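Home News Robots Workshop Forum About

Tidy-up robot keeps "finishing" jobs it never did

12 July 2023
269 shares | 5 comments

If you've been following the Kotdale household helper project (I have, probably more than is healthy), you'll know the team has been running its software through a simulated home before letting it anywhere near a real one. Well, it hit a snag this week, and it's a good one! The program has been reporting jobs as done when nothing was picked up at all.
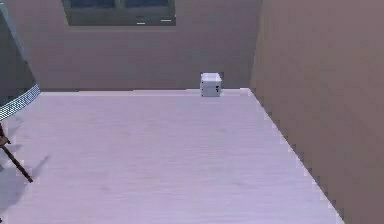 Filed under: SAFETY & FAULTS

I got the story from Jhair Yupanqui, who looks after the test runs at Kotdale. The job is as dull as it sounds: go to a thing, pick it up, put it somewhere else, say you're finished. In a batch of 51 runs, the log had a cheerful "task complete" on every single one. Then somebody played a few back and found the object sitting exactly where it started - and the program had moved on to its next errand anyway.

The trouble seems to be in a module called Plurniretti, the part that decides whether a grasp worked. It's supposed to wait for a contact signal. After an update in February it began treating a timeout as a yes, so if the signal never came, it shrugged and ticked the box. I've had coworkers like that.

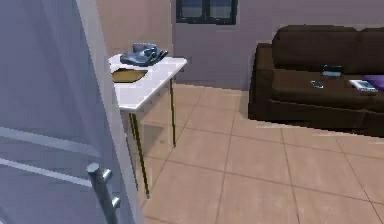 Jhair says it went unnoticed for so long because most of the scoring was done from the logs, and the logs looked wonderful. Small things were the worst. A big soft item tends to give a strong signal, but with something little the grip can close a hair too early, time out, and call it a win.

So is it a safety matter? I think so, and so does he. A robot that wrongly believes its hand is empty (or full!) will swing around a room making bad choices. Picture one that's sure it has put your coffee down. Nothing physical was running this version, thank goodness, and the hardware trial planned with Pangilinan is on hold until the fix has been checked.

The fix itself is pretty small. A timeout now counts as a failure, and the program has to look at the spot a second time before it can report anything. That adds 2 seconds to each job, which I could live with. They're also rerunning the old batches, bedroom errands first, and I'm told the success numbers will drop quite a bit when the new ones come out. 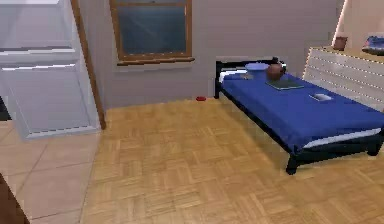
Nigel Wragg wrote in to say he had the very same fault on a warehouse picker years ago, and that his crew only caught it when customers started getting empty parcels. He'd like to see every grasp checked by a second sensor, no exceptions, and he thinks another look with the same camera is asking for trouble.

I put that to Jhair and he didn't argue much. A second sensor is on the list, he told me, but it won't be in this release.

COMMENTS (5) | Newest first

Drorinness: Timeout equals success, wow. Who signed off on that update?

tinwhistle: My vacuum does this. "Cleaning complete" from under the couch.

Drorinness: @tinwhistle mine too, every week

patch_notes: Good on them for saying so in public. Are the rerun numbers going up on the site or do we have to ask?

marlow: Agree with Nigel about the sensor.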